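Reviews > Desk & Office > Cable Storage

Grullano 2709 Cable Kit Review

By Sibusiso Moodley
May 22, 2024

The Grullano 2709 is a cable kit for desks that are shared or cleared often. It contains 24 hook-and-loop ties, eight adhesive clips, a zippered pouch with elastic loops, and a sheet of write-on labels. It does not include an under-desk tray. Grullano sells one separately and the clips are sized to match its rim, but they work without it.

I used the kit on a desk with two laptops, a wired headset, a pair of over-ear headphones and the usual charging leads. Most of them are unplugged and put away at the end of the day, so the ties got more use than the clips.
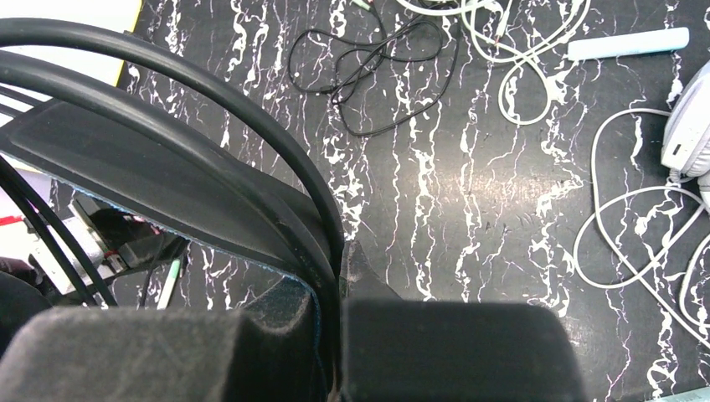

Black over-ear headphones with a glossy headband.

Ties. Each tie is a single strip with a slot at one end. The slot end stays on the cable when the loop is opened, provided it was threaded in the first place. The printed instructions show this step in a very small drawing and do not mention it in words. Threaded correctly, a tie stays with its cable through repeated plugging and unplugging. Left unthreaded, it drops off and ends up under the desk.

The hook side is stiff and will snag braided cable jackets if it is wrapped inside out. On smooth rubber jackets there was no problem. Thin earphone wire is the weak case: the narrowest loop the tie can make is still too loose for a single strand, so the wire has to be coiled first and the coil tied.

Clips. The clips accept a cable up to 11 mm across. A standard laptop charger lead fits with room left over, and two thin USB leads can share one clip if neither has to slide. The adhesive is a foam pad. On a painted steel frame the pads held for the whole test period. On a textured plastic trunking cover two of them let go overnight, and cleaning the cover with alcohol before sticking fresh ones gave only a small improvement. Replacement pads are not included.

Removal from steel was clean. From an oiled wood edge, one pad left a dull patch that needed re-oiling. 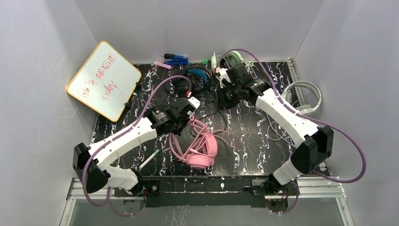 Routing is where the kit asks for some planning. The clips have a fixed mouth that opens to one side, and the cable should be pulled toward the closed side in normal use. Mounted the other way around, a short tug on a headset lead lifts it straight out. I would place all the clips dry with masking tape for a day before peeling any backing. A cable that reaches the back edge of the desk with the chair pushed in may come up short once it has been taken around a corner.

Pouch. The pouch is the best part of the kit. The loops are sewn at three widths, the zipper runs around three sides, and it opens flat. Coiled chargers with a brick do not fit in the loops and have to go in the mesh half. The Naidoo roll, which I reviewed earlier, handles bricks better but has no closure on the ends, and small adapters fall out of it.
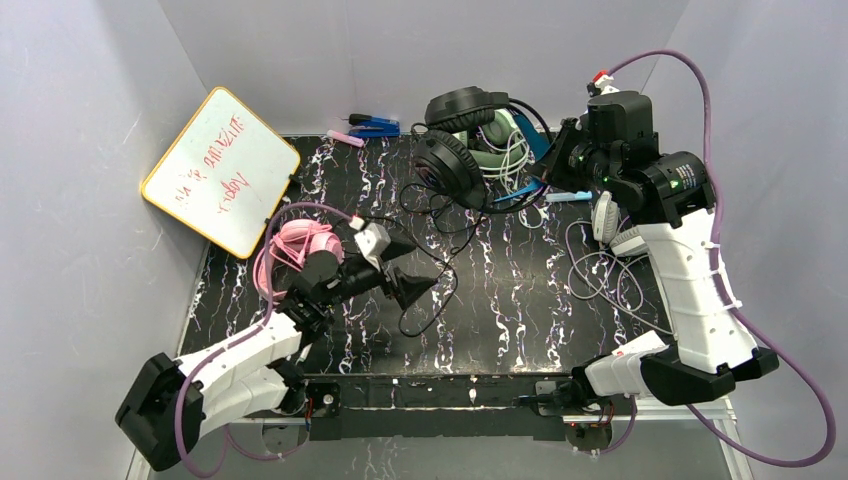 Headphones, cables and small office items on a black tabletop with white veining.

Labels. The labels take ballpoint and permanent marker. Pencil rubs off. They wrap around the cable and stick to themselves, leaving a flag that catches on the pouch loops unless trimmed. On the thickest charger lead the flag was too short to write on.

Against the Jimix set, the Grullano ties are softer and easier to open with one hand. The Jimix clips use a screw as well as a pad, so they are the better choice for anyone who can drill the desk. For a rented or shared one, I would take the 2709 and buy spare pads at the same time.

Pros: tie quality, pouch layout, clean removal from steel
Cons: poor hold on textured plastic, no spare pads, thin instructions
Rating: 8/11 on our usual scale

Comments

dridport_desk: Same result with the clips on textured plastic. I ended up using the ties through the trunking slots and kept the clips for the desk legs.

M.K.: Does the pouch take a full-size travel adapter?

Sibusiso Moodley: In the mesh half, yes. The zipper closes over it but the pouch no longer lies flat.

plainjacket: Threading tip was useful, I had been losing these for months.

Related reviews
Naidoo Cable Roll
Jimix Screw-Mount Clip Set
Dridport Under-Desk Tray
Headphone Hooks for Thin Desktops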